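Section 4. Setting up the nest box recorder

Read this section before you climb anything. The Rilero recorder is easy to fit on a kitchen table and surprisingly hard to fit nine feet up a beech.

1. Charge the battery fully. The light turns green when it is done. A light that turns amber and stays there means the cable is in upside down, which the cable permits.

2. Hold the side button for 12 seconds to clear the demo recordings. Otherwise your first report will include 291 calls from a marsh you have never visited.
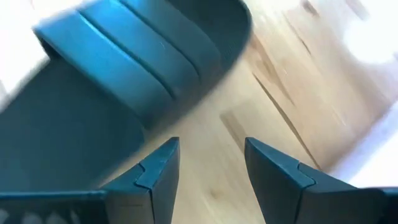 3. Enter your site code, then the box number. Codes for the Jotmont and Havard woods are printed inside the lid. If yours is missing, write to Setsuko Nomura, who issues them and would prefer that you not make one up.

4. Set the recording length to 30 seconds. Longer clips are possible. Someone has to listen to them.

Note: The card holds 2,397 clips at this setting. When it is full, the recorder stops without comment.

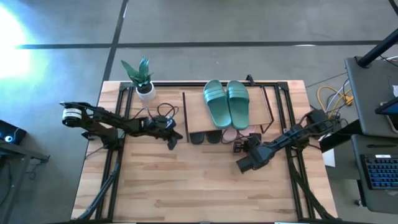 5. Slide the recorder into the bracket under the box roof, microphone facing out, until it clicks. Tug it once. A second click means it was not in.

6. Close the roof and fasten both hooks. Squirrels can manage one.

Caution: Do not open a box with eggs or young in it to adjust the recorder. If it has failed, it has failed, and you may collect it in October with everyone else's.

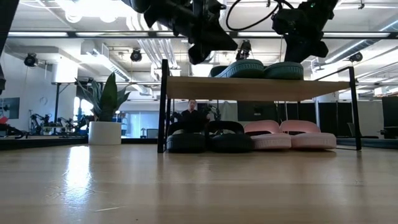

7. Stand well back and press Test on the handset. You should hear one short beep. Three beeps mean the clock is wrong, and an owl logged at noon will be queried.

8. Fill in the paper card as well. Emmanuel Makokha enters these by hand and cannot read "same as last year."

Battery changes are due by 23rd July. Bring the spare with you to the tree. The older Ishida batteries fit the slot perfectly and do not work.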